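How Steam Cooks Food

15th August
By the Prudow Science Desk for Young Readers
288 shares | 2 comments

Steaming is a way of cooking food with hot water vapor. The food does not sit in the water. It rests in a basket above it, and the steam rises through the basket and heats the food. To steam food you need a heat source, a container with holes or gaps, and a lid. 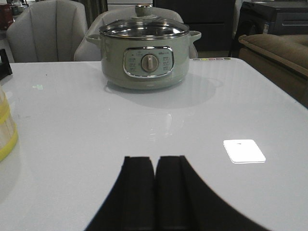
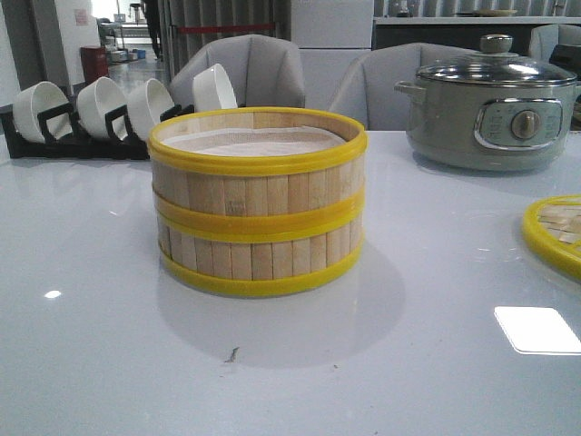
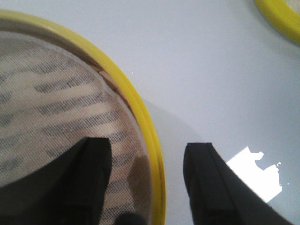 Water boils at 212 degrees Fahrenheit at sea level. At this temperature the liquid changes into a gas called water vapor. Vapor is invisible. The white cloud over a boiling pot is made of tiny drops of liquid water that form when vapor meets cooler air. In everyday speech both are called steam.

When vapor touches a cold dumpling or a carrot, it turns back into liquid. This change is called condensation. Condensation releases heat, and the heat passes into the food. It is a large amount. Turning boiling water into vapor takes more than five times as much energy as warming the same water from freezing to boiling. The vapor gives that energy back when it condenses. For the same reason, steam can burn skin very quickly. Only an adult should lift the lid of a steamer.

Parts of a steamer

Base. The base of a bamboo steamer is made from flat strips of bamboo. Steam passes through the gaps between the strips.

Wall. The wall holds the food in and keeps the steam close to it. Bamboo is a grass, although its stems are hard like wood. It takes in some moisture, so fewer drops fall on the food than under a metal lid.

Liner. A thin cloth is often laid over the base. Steam goes through the small openings in the weave. Rice grains and sticky dough stay on top.

Lid. The lid slows the escape of steam. A clear glass lid lets the cook look at the food without opening the pot.

Heat control. On many electric pots this is a dial. A higher setting makes water boil away faster. If all the water boils away, the pot is said to have boiled dry, and it can be damaged.

Why stack baskets?

Baskets can be placed one on top of another. The steam reaches the bottom basket first and then moves up to the next. Food that needs more time usually goes at the bottom.

Words to know

Vapor: water in the form of a gas.
Condense: to change from a gas to a liquid.
Porous: having small openings that let gas or liquid through.

Next in this series, in October: how an oven moves hot air.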